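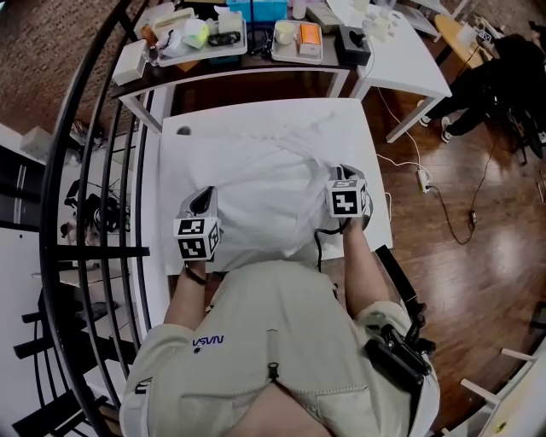
Adebayo Onyeka told us in our first interview that folding was the part of the shift when people talked, and he wondered what a day at Cosville would sound like once the arms took over the cloths. That remark ended up steering our whole project (we had planned to write mostly about speed!). Between December and the end of term we collected 58 survey answers from the laundry floor, and more than 100 pages of notes, which was far too many for three students. Most people were glad to give up the lifting. Teaching the grippers, though, felt to them like a new trade, and they wanted it paid as one.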